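Teaching by doing: a season with the Burnmont arms

September 21, 2023

If you've walked past the back room at Burnmont lately and heard somebody muttering "left a bit, left a bit, no, MY left," that was probably me. We're deep into the furniture work now, and I've been promising an update since the summer, so let me try to get it all down before the next session starts.

For newer readers: we teach the two-armed robot by driving it. One of us sits at the control station, holds a pair of handles, and the arms copy what our hands do. Every run gets recorded, and the recordings are what the software learns from. There's no script telling it where a chair leg is. It only has what we show it, which means every clumsy habit we have goes straight into the lesson (sorry, robot).

Our goal for the fall is 300 good recorded runs of the chair task. As of this week we have 107! I know that doesn't sound like a lot, but a run only goes in the "good" pile when a second person has watched it all the way through and signed off, and our second people are picky.

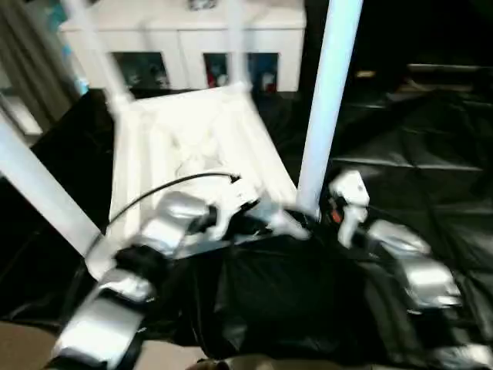

The thing I keep telling new drivers is to slow down near contact. Moving through open air you can be brisk, and you should be, or we'd be here until December. But the moment a gripper is close to a part, take a breath. You can't feel the plastic through the handles the way you would with your own fingers, so your eyes have to do the job. Most of our rejected runs come from somebody rushing the last little bit, bumping the part, and then chasing it across the cloth.

The second thing is to use both hands. It sounds silly, but nearly everyone drives with their favorite arm and lets the other one hang there like a coat on a hook. Revathi Kulkarni has been wonderful about this. She took over driver training in the spring, and her warm-up is simple: hold with one arm, adjust with the other, then swap and do it all again. By the end of the hour people are passing parts from side to side without thinking, and you can really see the change in the recordings. The motions look calmer.

She also talked me out of one of my pet rules. I used to ask drivers to stop and restart whenever they made a mistake. Revathi's view is that a small slip with a good recovery is worth keeping, because the robot is going to slip too and it needs to have seen somebody fix it. So we now have a separate folder for recoveries, and I have to admit it's my favorite one to watch.
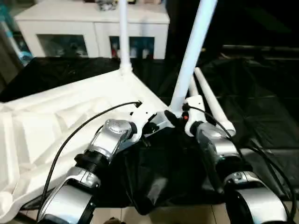 White parts have been a headache, by the way. Under the overhead lights the edges of one piece can melt right into the next, and we lost a couple of afternoons to it before settling on black cloth underneath. Creases are fine, we've decided. We did try ironing. Never again.

We're also trying out the Natance labeling tool, which lets you mark the start and end of each step while the recording plays back. It's a big improvement on our old spreadsheet, though it does log you out if you go and get coffee. Save often! The Carnegie room has the faster computer, so book that one if you have a long batch to get through.

Next on the list is a visit from the Bellden group, who have been teaching their own arms to sort kitchen things and want to trade notes. I'm hoping to talk them into a driving swap, their people on our station and ours on theirs, just to find out how much of our technique is real skill and how much is being used to our own handles.

We have 7 driver slots open for the next round. No experience needed, and people who sew, knit or play an instrument tend to pick it up fast. Sessions are an hour, with a break in the middle, because it's more tiring than it looks. The sign-up sheet is on the board by the front door, and if you'd like to come and watch before you commit, just knock. Bring a sweater, the room runs cold.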